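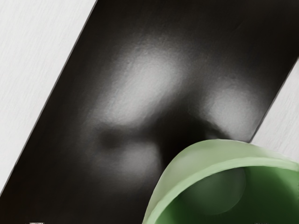
4.3 Aligning the wrist camera in simulation

Do this before running any Flundov cell program offline, and again after every 3,000 cycles on the real arm.

1. Open the cell file in Mapplebeck and switch to the wrist view.
2. Load the cup part from the library and place it on the work surface.
3. Jog the arm down until the rim of the cup fills a lower corner of the view.
4. Set the camera tilt to 29 degrees. Save.
5. Lower the speed override to 70 percent and run the approach once.
6. Compare the rim position with the saved reference. If it has moved more than 9 pixels, repeat from step 3.

Note: Glossy dark surfaces pick up soft reflections in the render. Turn reflections off under View if edge detection fails — the setting does not affect the path.

CAUTION: Do not send the program to the arm with the simulator still connected. Close the session first.

Section revised June 15, 2019, Lizeth Chávez

This site uses cookies. Accept | Settings

Related
Replacing the wrist cable
Gastimico gripper pads: cleaning and wear

© Herkska | Contact | Back to top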